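UVSTEAD PUBLIC LIBRARY DISTRICT
BOARD OF TRUSTEES
MINUTES OF THE REGULAR APRIL MEETING

Location: Meeting Room B, Uvstead Main Library
Status: Approved as corrected

1. Call to Order and Roll Call

The President called the meeting to order at 6:30 p.m. A quorum was present. One trustee was absent with notice. Also present were the Library Director, the Head of Adult Services, the Branch Manager for Tulberg, the District's legal counsel, and members of the public.

2. Adoption of the Agenda

The Director asked that the item on the Ferraro Reading Room be moved ahead of the budget report so that the architect's representative could leave early. There was no objection. The agenda was adopted as amended.

3. Approval of Prior Minutes

The minutes of the March regular meeting were presented. A trustee noted that the motion on interlibrary loan fees had been recorded as tabled when it had in fact been withdrawn by the maker. The Secretary was directed to make the correction. Motion to approve as corrected was made, seconded, and carried unanimously.

4. Public Comment

A resident of the Tulberg neighborhood spoke in favor of restoring evening hours at the branch. The resident stated that the present closing time does not allow people who work in the city to pick up holds during the week.

A second resident asked whether the District would continue to accept donated books in the lobby. The Director replied that donations are accepted at the Main Library only and that encyclopedias and textbooks are not taken.

A third resident asked that the large-print shelves be moved nearer to the elevator. The President thanked the speakers and referred the large-print request to staff.

5. Ferraro Reading Room

The architect's representative presented revised drawings for the Ferraro Reading Room. The principal change from the February drawings is that the periodicals shelving now runs along the north wall, which keeps the windows clear. Seating is reduced slightly as a result.

Trustees asked about acoustic treatment, the location of power outlets, and whether the existing oak tables could be refinished and kept. The representative stated that refinishing was possible and that a price would be supplied before the next meeting. The Board asked that the refinishing price be shown as a separate line.

A trustee asked whether the closure of the room would overlap with the summer reading program. The Director said the work would be scheduled to start after the program ends. Counsel advised that the contract should state the earliest start date in plain terms.

The Director noted that furnishings now in use elsewhere in the building should be reviewed before any new pieces are ordered, including the gray metal drawer cabinets. The Board agreed that an inventory should be prepared.

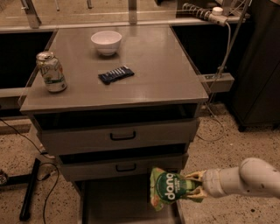 6. Treasurer's Report and Budget

The March financial statement was distributed in advance. Revenue from property tax was received on schedule. Expenditures for building maintenance were above plan owing to the repair of the boiler circulation pump. Expenditures for digital materials were below plan, and staff expect the difference to close by the end of the fiscal year.

The Board considered an invoice in the amount of $2,566 for emergency work on the roof drain over the children's area. The Director explained that the work was authorized under the emergency purchasing rule and that photographs and the contractor's report had been filed with the District office. Motion to approve payment was made, seconded, and carried unanimously.

The Director presented a first draft of next year's budget. The draft holds the materials budget level and includes a modest increase for part-time wages. A trustee asked that the draft show the cost of restoring evening hours at Tulberg so that the Board may consider it as a separate matter. Staff will provide the figure in May.

7. Orison Catalog System

The Head of Adult Services reported on the move to the Orison catalog system. Patron records have been transferred, and staff at both locations have been trained on checkout and holds. During the first week, 175 patrons asked for help signing in to their accounts. Most requests concerned expired PINs and were settled at the desk.

Two problems remain open. Items returned at Tulberg do not always show as returned until the next morning, and the printed hold slips leave off the last letters of long titles. Both have been reported to the vendor. The Head of Adult Services asked the Board to waive overdue charges for the month of April while the return problem is being corrected.

Motion to waive overdue charges through the end of April was made and seconded. In discussion, a trustee asked whether charges already paid would be refunded. Counsel stated that refunds could be given as account credit without further action. The motion carried unanimously. 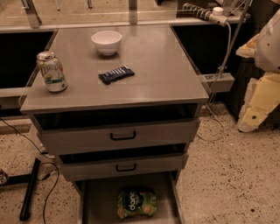 Cabinet top with white bowl and soda can.

8. Food and Drink Policy

Staff presented proposed changes to the Food and Drink Policy, last revised before the Main Library was renovated. The present policy bars all food and all drinks except water throughout the building. Staff reported that the rule is applied unevenly and that patrons find it hard to understand why coffee is sold at the Friends' table but may not be carried upstairs.

The proposed policy would allow drinks in covered containers in all public areas except the local history room and the computer lab. Packaged snacks would be allowed in the lobby, the teen area, and the meeting rooms. Hot meals would continue to be limited to meeting rooms booked in advance.

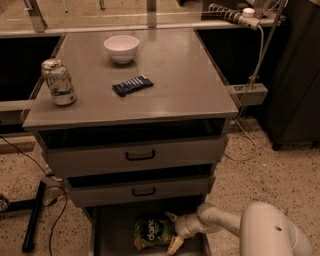 Trustees discussed whether canned drinks should be treated as covered. Several members felt that an open can is as likely to spill as a paper cup. Others observed that a rule separating cans from bottles would be difficult for desk staff to apply. By consensus, the draft was changed to permit cans on the ground floor only.

A trustee asked about the cost of added cleaning. The Director said that the present cleaning contract covers daily trash removal in the areas named and that no change in price was expected in the first year. The Board asked for a report after six months.

Motion to adopt the Food and Drink Policy as amended, effective the first of the following month, was made and seconded. The motion carried with one vote opposed.

9. Meeting Room Use

The Branch Manager reported that the Tulberg meeting room was booked 70 times during the last quarter, mainly by tutoring groups and homeowner associations. Ten groups were turned away because the room was already taken. The Branch Manager recommended limiting any one group to two bookings per month.

Trustees were generally in favor but asked that the limit not apply to groups that book within 48 hours of an open slot. Staff will bring a written rule to the next meeting. No action was taken.

The Board also reviewed the checklist given to groups at the end of a booking. Trustees asked that it be cut to a single page and that it remind groups to take unopened food and drinks with them, wipe the tables, and close all drawers and cupboards.

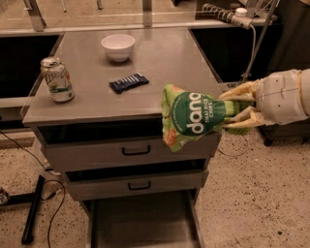 10. Director's Report

The Director's written report was received and placed on file. The Director called attention to the following matters:

The state annual report was submitted before the deadline.

The parking lot at the Main Library will be restriped in May. The lower lot will stay open during the work.

The part-time shelving position at Tulberg has been filled.

The book drop on the east side sticks in cold weather and will be replaced under warranty.

11. Unfinished Business

The review of the collection development policy was carried over. Counsel has asked for more time to compare the section on requests for reconsideration with current state law.

12. New Business

A trustee asked that the Board consider moving its summer meetings to the Tulberg branch. The Secretary will check notice requirements and report back.

13. Adjournment

There being no further business, motion to adjourn was made, seconded, and carried. The meeting was adjourned at 8:25 p.m.

Respectfully submitted,
Secretary, Board of Trustees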